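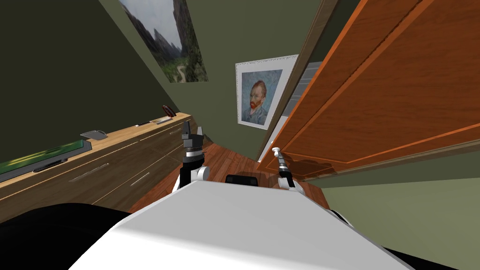

Open Day at Odari, Nembridge: Gallery

In April we opened the doors of our building in Nembridge to neighbours, students and anybody who was curious about robots. In total 175 people came through the entrance, which is much more than our small kitchen was prepared for. On this page we put some impressions of the afternoon, with a few words to each. We thank all who came, also those who had to wait outside in the wind for the first round.

The Skurnel room

Skurnel is the simulator we use for training, and for most of our guests it was the first stop. The robot, the cabinet, the open door and the pictures on the wall exist only in the computer. The view is from the robot itself, looking over its own white body, with one arm on each side. Many visitors needed a moment to understand where they were standing. One boy looked behind the screen to find the door.

We chose this room for the open day as it resembles a normal home. It has olive-green walls, a wooden floor, some small things lying on the cabinet and a portrait in the style of Van Gogh beside the doorway. A room like this is harder for a robot than it is for us. It must pass near the furniture with its elbows and the door takes away a good part of the space. We have almost 2,000 rooms in Skurnel by now, but this one remains the favourite of the team, and the landscape poster with the high rocks has already caused some discussion about holidays.

Taking the controls

After the introduction the guests could drive the arms by themselves. Each turn was 5 minutes, with one of our engineers sitting next to the visitor. The left hand of the person moves the left arm and the right hand moves the right arm — this sounds easy, and for the first few seconds everybody believed it. The difficult part is depth. On a flat screen it is not simple to judge if the gripper is already at the object or still a hand's width in front of it.

The younger visitors were in general faster, and the older ones were more careful with the furniture. We would like to have both in one operator.

Objects and grips
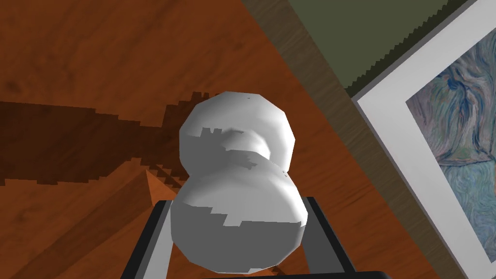 A white object with two rounded ends between the fingers of the gripper, seen from close.

Round shapes were the subject of the second demonstration. A box has flat sides and the two fingers know where to go, so to speak. With a form that has a narrow waist and two thick ends, one has to decide: hold it at the waist, or hold it at one of the ends? Here the fingers are on both sides of the nearer end. We asked the public to vote before each attempt and the waist had more friends, although our engineers did not want to say who was right.

Several guests asked why the surface of the object shows corners, and why the shadows have steps like a staircase. The answer is speed. A simpler shape and a simpler shadow cost less computing time, and for this kind of practice we prefer to run more attempts with a modest picture. A student from the art class was not fully convinced by this, but she found the brushwork of the painting at the side quite good.

Meesuk corner

Meesuk is our project for help in the household, and the team had a table in the corridor with plans, old grippers to touch and a big sheet of paper. On this sheet visitors could write which task they would give to a robot first. Emptying the dishwasher was written very often. Other wishes were finding the second sock, opening jars and, in a very nice handwriting, "listening to my brother-in-law". We keep the sheet in the meeting room now.

There were also serious questions at this table. People wanted to know what happens when a robot in a home makes an error, and who can see through its cameras. We tried to answer with patience, and where we do not have an answer yet, we said so. These conversations were for many of us the best part of the day.

Next time

We plan another open day in autumn. It will have 3 stations where visitors can drive the arms, so that the queue is shorter, and the introduction will be repeated every half hour. Groups from schools should please write to us before they come — last time two classes arrived together and the chairs were not enough.

Who left a grey scarf with a wooden button at the coat stand can collect it at the reception, mornings until noon.

Text and gallery: the Odari team, Nembridge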